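Chores, again

8 January 2019

Quick one, on my lunch, so excuse the state of it.

Remo Marino asked me over Christmas whether he should hold off buying a dishwasher "until the robots come". Remo, buy the dishwasher. It is a robot, sort of. Best one any of us will own for years.

Longer answer. I've been keeping a list since November of jobs I do at home without thinking. 27 so far. Went through it last night asking which ones a machine could do now, in my kitchen, with my mess. Got to 7, and I was being kind. Hoovering (if you pick up the socks first). Mowing. Washing, but not getting it out, not folding it, definately not finding the other pillowcase. You see where the line falls. Machines do the bit in the box. We do the in and the out.

Shop floor isn't that different. Elisa Ruggiero was at Grabner for years, packing side, and she says the arms there were brilliant as long as every carton came down facing the same way. One turned sideways and somebody had to walk over. Same arm, same carton. Ruaridh MacLeish reckons that's all sorted now with better cameras. Ruaridh reckons a lot of things.

What I keep coming back to is putting stuff away after tea. Plates, tubs, lids. Boring. But a plate lying flat is a horrible thing to pick up if you've only got two stiff fingers. No edge to get under. I slide mine to the side of the worktop and tip it, never knew I did that till I watched myself. And tubs! Clips on the sides, lid has to be on straight, one hand holding while the other pushes.

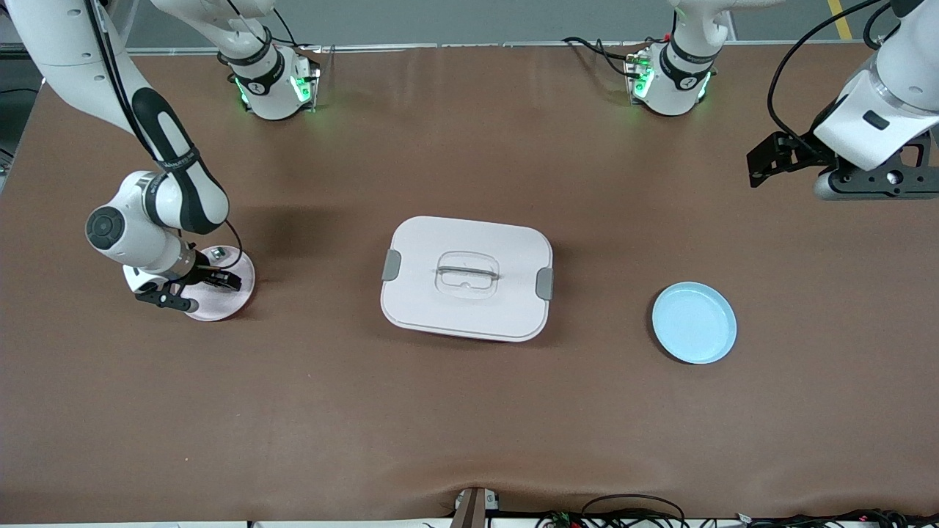 Two arms, two plates, one tub with clips. The pink one's nearly under the gripper.

I could clear that lot in the time it takes the kettle to click off. Would love to be beaten at it though, I really would. Cosimo Bianchini says five years, Assunta says not in her lifetime, and she's got 19 quid on it with him so somebody write that down.

Anyway. Comments are open again, the spam thing is fixed I think. Tell me the one job you'd hand over first. Mine's the oven shelfs.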